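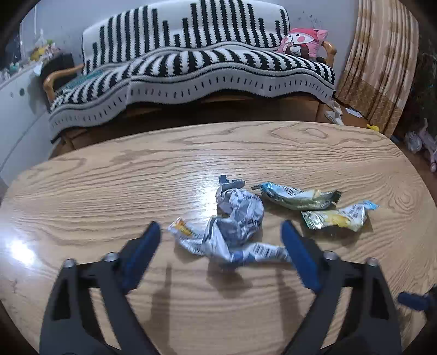 Fig. 1. Tablero ovalado de madera en tono claro, con veta ondulada y un nudo hacia el borde.

Tecnología de la madera. Tema 4: relación agua-madera y estabilidad dimensional
Apuntes de clase. Prof. Brynhildur Fogh

4.1 Contenido de humedad

El contenido de humedad (H) se expresa como porcentaje de la masa anhidra:

H = (mh - m0) / m0 x 100

donde mh es la masa de la probeta húmeda y m0 la masa tras secado en estufa a 103 °C hasta peso constante. Como el denominador es la masa seca, en madera verde de especies ligeras H puede superar el 100 %.

El agua se encuentra en dos estados. El agua libre ocupa los lúmenes celulares y su pérdida no altera las dimensiones de la pieza. El agua ligada está retenida en la pared celular por puentes de hidrógeno; su pérdida produce contracción. El límite entre ambos regímenes es el punto de saturación de las fibras (PSF), próximo al 30 % en la mayoría de las especies.

4.2 Anisotropía de la contracción

Valores orientativos de contracción total, de PSF a estado anhidro:
Longitudinal: 0,1 a 0,3 %
Radial: 3 a 6 %
Tangencial: 6 a 12 %

La diferencia entre la contracción tangencial y la radial explica el abarquillado de las tablas de corte tangencial. La cara más alejada de la médula se contrae más y queda cóncava. En las zonas próximas a un nudo la fibra se desvía y la contracción local no sigue los valores de la tabla.

4.3 Cálculo del movimiento en servicio

Para variaciones de humedad por debajo del PSF se admite una relación lineal:

ΔL = L x k x ΔH

siendo k el coeficiente de contracción unitaria (% de variación dimensional por cada 1 % de humedad) dividido por 100.

Ejemplo. Tablero de 500 mm de ancho, corte tangencial, coeficiente 0,30. La humedad baja 5 puntos. Resulta ΔL = 500 x 0,0030 x 5 = 7,5 mm. Un tornillo sin holgura en el travesaño impide ese movimiento y puede provocar fendas.

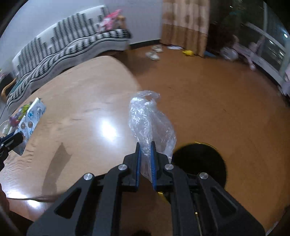
En el sentido longitudinal el movimiento suele despreciarse. Con un coeficiente de 0,01 y una pieza de 2000 mm, la misma variación da 1 mm.

4.4 Trabajo para la próxima sesión

Repetir el cálculo anterior para corte radial con coeficiente 0,17. Comparar el resultado con la holgura disponible en un taladro rasgado de 6 mm e indicar si es suficiente. Entrega: March 6, 2020 → 6 de marzo de 2020, en papel.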